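Progress note, Skendwood harness packing, 10 August 2018
To: Tiburcio Manríquez
From: Rostam Shirazi

Quick one, full numbers with the March comparison to follow.

Demos: 922 usable out of a target of 3000. Behind plan. Lost 400 to a clock offset between the wrist cameras, fixed now, not worth salvaging.

Method: switched to predicting short chunks of motion instead of single steps. Much less dithering over the box. Retrained on the 922 only. Loose wire ends still catch on teh dividers, thats the main failure.

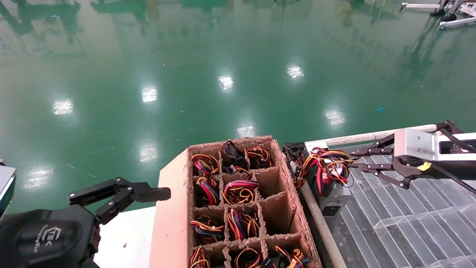 Fig. 1. Two-arm cell, divided box with harness bundles, two compartments empty.

Next: finish collection, rerun the Lukcombe baseline on the same box layout. Need a yes on the second Eleck gripper set before we can run both cells.

Rostam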